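Teaching a Gripper to Handle Laundry: Hand-Held Demonstrations Compared with Remote Control
Final Project Report, Robotics Laboratory Course
Submitted Monday, December 9, 2019

1. Objective

The project compares two ways of recording demonstrations for a cloth-handling task. In the first, the operator steers the arm by remote control from a joystick station. In the second, the operator carries a gripper by hand and does the task directly, and the recorded gripper path is later played into the learning software. The task is the same in both cases: take one garment out of a soft-sided hamper and lay it on the floor next to it.

Garments were chosen over rigid parts for a practical reason. The Trellow group, whose report from April we started from, had already covered blocks and cups, and their main open question was what happens when the object changes shape during the grasp.

2. Equipment

Remote control used the Clerura station in the teaching lab, with the arm speed limit left at the default. The hand-held tool has two fingers with ridged orange tips. Each finger body carries a square marker, and the opening width is computed from the distance between the two markers in the wide-angle camera image. The camera is fixed to the tool and moves with it.

Software was the Bañez logging package, version as installed on the lab machines. We changed only the file naming and the buffer length. The default buffer dropped images whenever the disk was busy, and two early sessions had to be discarded.

3. Procedure

Each operator recorded in both modes on the same day. A demonstration started with the gripper open above the hamper and ended when the garment was released. Demonstrations in which the garment was dropped on the way were kept but labeled as failed. Hamper position was changed between runs by hand, without a fixed pattern.

We collected 480 demonstrations with the hand-held tool and 100 by remote control. The difference reflects the lab time available and the slower pace of the joystick station. For training, a random subset of 100 hand-held demonstrations was drawn so that both policies saw the same amount of data. A third policy used the full hand-held set.

4. Results

Of the remote control demonstrations, 23 were labeled as failed. Most failures came from closing the fingers too high, so that only a fold of cloth was held and it slipped out during the lift. Operators reported that depth was hard to judge on the station monitor.

With the hand-held tool the typical error was different. Operators moved faster than the arm can follow, and 69 recordings had to be slowed down before playback. This changes the timing of the finger closing relative to the motion of the cloth, and we did not correct for it.

The policy trained on the full hand-held set was the most reliable of the three in our trials. The two policies trained on equal amounts of data were close to each other, and we do not claim a ranking between them.

5. Camera view and marker tracking

The wide lens keeps both finger markers, the hamper and its contents in view at the same time when the fingers are spread. Marker tracking was lost mainly when cloth folded up over one of the finger bodies. Lost values were filled by linear interpolation if the gap was short. Longer gaps were cut.

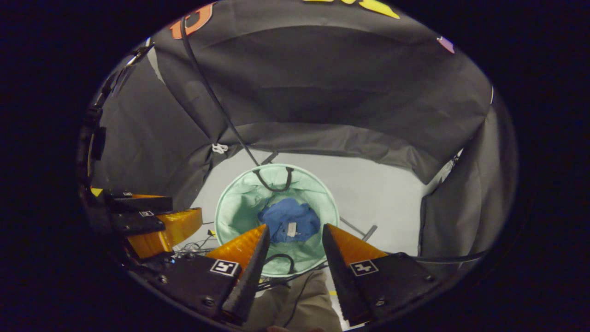

Grustemthorpe, commenting on the draft, asked whether interpolation hides the moment of contact, which is the part of the motion a policy most needs to get right. The comment went on to suggest logging finger width with a separate sensor and using the markers only as a check. We agree that this is a weakness. No sensor was fitted during the project, so the width data in section 4 rest on the markers alone.

6. Remaining work

The slowed recordings should be repeated with a speed warning on the tool, such as a tone when the limit is passed. The remote control set should be extended until it matches the full hand-held set in size. Both data sets are stored on the course drive with the failure labels in a separate text file, one line per demonstration.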